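Dirndale Talent Show Planning Group
Minutes of the August meeting
Held Saturday, August 17, 2024, in the upstairs room at Dolero

The chair opened the meeting a little late, as several of us were still catching up over coffee, and gave a warm welcome to the two new members. The minutes of the last meeting were read and accepted with one small fix to the spelling of a band's name.

1. Auditions
We had 143 sign-ups this year, which pleased everyone very much. After a good long talk it was agreed to take 20 acts through to the live show, as before. Singers still make up most of the list, and there was a strong feeling that the dancers and the comedy acts should get a fair look too. Audition slots will stay short, and the piano will be tuned beforehand.

2. The judges' panel
There are two seats to fill. The group talked this over at length – everybody has a favorite, it seems – and settled on asking one past winner and one person from local radio. The secretary will write to both and report back. It was also agreed that judges should give each act a kind word before any criticism, especially the younger ones.

3. Voting
Irkura has offered to handle the audience vote by text message. Some members would like to keep the paper slips, which people enjoy filling in at their tables. A vote was taken, with 6 in favor of text voting and 2 against. Carried. Paper slips will be kept behind the desk for anyone without a phone. 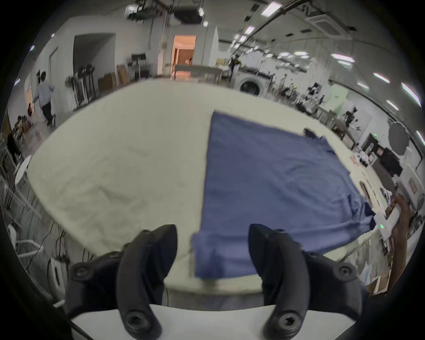 4 min read

4. Opening number
The Vidmar singers have kindly agreed to open the show again. They would like to do a medley of old TV theme songs, and after some humming around the table (and one very fine whistle) the idea was approved. The medley needs to stay short enough that the first act can start on time.

5. Any other business
A member asked if the host could use a hand microphone this time, as the clip-on kind was hard to hear from the back rows. Agreed. The question of an encore for the winner was left for next time.

The chair thanked everyone for coming and for staying so cheerful through a full agenda, and the meeting closed. Date of next meeting to be sent by email.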